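From: Wycliffe Kimaro
To: picking-cell list
Date: Jul 20, 2022
Subject: Re: [picking-cell] arm dropped a bin again, how's your side?

Atieno Kombo wrote:
> Hi all,
> Our Magesa arm let go of a bin halfway through a transfer. It
> closed, it reported a good grasp, it lifted, and then the bin went
> over the side of the cell. No fault on the screen at all. The arm
> carried on and "placed" nothing on the shelf.
> I've swapped the finger pads and rerun the force calibration and it
> did it again after lunch. Has anyone on the list had this with the
> small parts bins? I don't want to turn the grip force up blindly,
> those walls flex.
> Atieno

Hi Atieno,

Oh boy, yes, we had this, and it ate most of a week! Please don't turn the force up. We did (of course we did) and all it got us was a cracked wall and a second kind of drop to chase.

The short version is that our fingers were closing on the rim and not on the wall under it. The rim on these bins is thick and rolled, so the gripper feels something solid, the width reading lands inside the window, and the Driltham controller is perfectly happy. Then the arm lifts, the load in the bin shifts, and the pads roll off the curve. I went through the log and found 7 drops in 528 picks, every one of them flagged as a good grasp. That last part is what bothered me. A drop I can live with, but an arm that swings over to the shelf with nothing in its fingers and doesn't know it is a safety problem, and I wrote it up as one.

So I stopped looking at logs and got the bins out on the table to see how a person picks one up, since people don't seem to drop them.

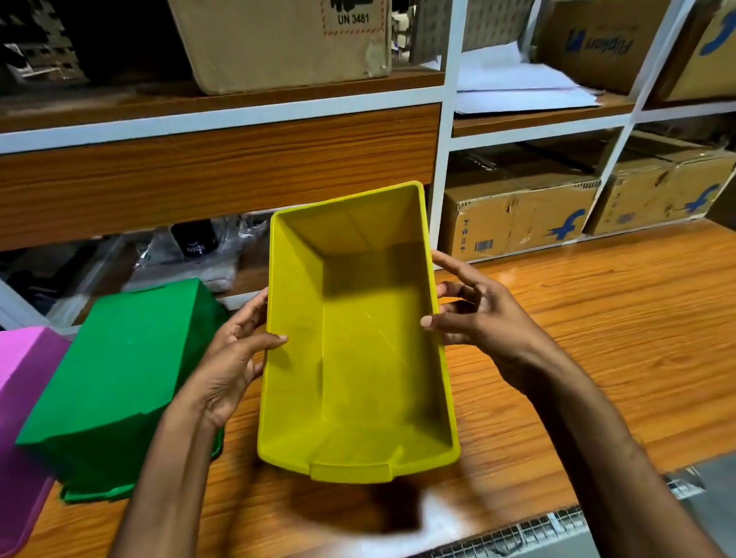

What I noticed once I slowed down is that I never pinch. My fingers go over the rim and along the outside of the wall, so most of my grip is well below the part the robot was squeezing. Also the walls taper toward the base. Our grasp model came from Vernomau and had them dead straight, so the pads were only ever touching along one edge. It's a small angle and I'd looked right past it on the drawing - my fault, I signed off on that model.

The other thing is the lip. There's a raised bit on the rim and if a finger lands on it you get a wider reading than you'd expect, and then our width check says "must be a bigger bin" and picks the wrong force table. I was turning one over in my hands for ages trying to work out which approach directions put a finger near it. 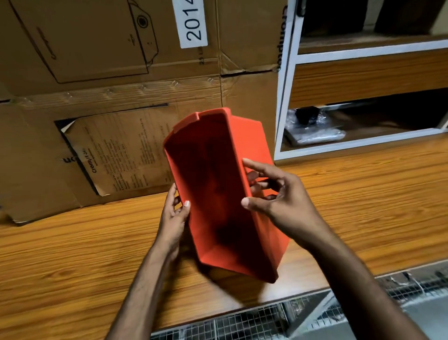 Can the arm be stopped from carrying on after it loses a bin?
Add a second width check after the lift and another just before the place, and have the cell go to a protective stop if the fingers have closed any further than they were at the grasp.

That's what we run now. It took Drarkwood a while to send us the right signal mapping (ask for the gripper width register, not the "object detected" bit, because that bit latches and will sit there telling you fibs). The stop is a bit touchy at full speed so I slowed the lift down.

Here's the rest of what we changed, in the order I'd do it again:

Lower the grasp point so the pads sit under the rim.
Redo the wall angle in the model from a real bin, not the drawing.
Block any approach that lands a finger on the lip.
Put the force back to where it was before you started fiddling.

We've had it going for 48 hours of run time since then, with 3 protective stops and no bins over the side. Two of those stops were real slips and the bin stayed in the fingers. The third I can't explain yet, so I'm not calling this finished.

One more thing, and sorry if it's obvious. Until you've got that second check in, keep people out of the drop side of the cell even when the arm is at reduced speed. A loaded bin has some weight to it.

Can you send me your log from the run after lunch? I'd like to see if your widths bunch up in the same spot as ours. I'm away for the first part of August but I'll be reading the list until then.

Wycliffe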